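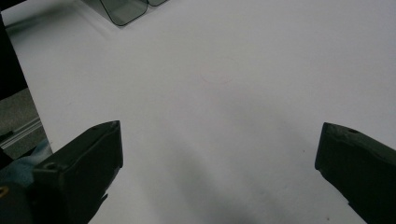

White tabletop, in shadow towards the near side

The Kemen Bowl is an amateur American football match played each September between Prarkwood and Tando, two towns with one decent pitch between them. It is the only fixture in the Akolgo League that does not count towards the league table, and the only one that anybody reliably turns up for.

History

The match began as a pre-season friendly, a description dropped after the first quarter. Prarkwood won 12–0, all of the points coming from kicks, and Tando asked for a rematch before the teams had left the field. It was granted on condition that it took place the following year.

Early meetings were played on a rugby pitch at Kemen, which lies midway between the towns and wanted nothing to do with either. Yard lines were marked in sawdust and tended to move with the wind. A touchdown run of 80 yards by the Tando back Abena Ankrah is still listed as the longest in the series, although Prarkwood supporters maintain that the field was shorter that afternoon. Ankrah later coached both sides, in separate seasons, and was booed by each in turn.

The record attendance is 900, set in a year when the car park was shared with an agricultural show. 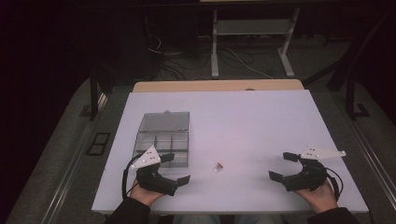 Format and rules

The game is played over four 12-minute quarters. Standard rules apply with two local changes. Punts that land in the allotments behind the north end zone are replayed, and a drawn match is settled by alternate field goal attempts until one side misses or it gets too dark to tell. The second outcome has occurred twice and is entered in the records as a draw, with a footnote from each club.

Prarkwood traditionally wears green. Tando wears white, or what was white at kick-off.

Trophy

The winners receive the Akolgo Plate, a serving dish with a chip in the rim – each town blames the other. It is engraved on the back, the front having filled up.

Records

Most career rushing yards: Abena Ankrah (Tando), 283
Longest run: Abena Ankrah (Tando), 80 yards (disputed)
Highest attendance: 900

See also

Akolgo League
Sport in Prarkwood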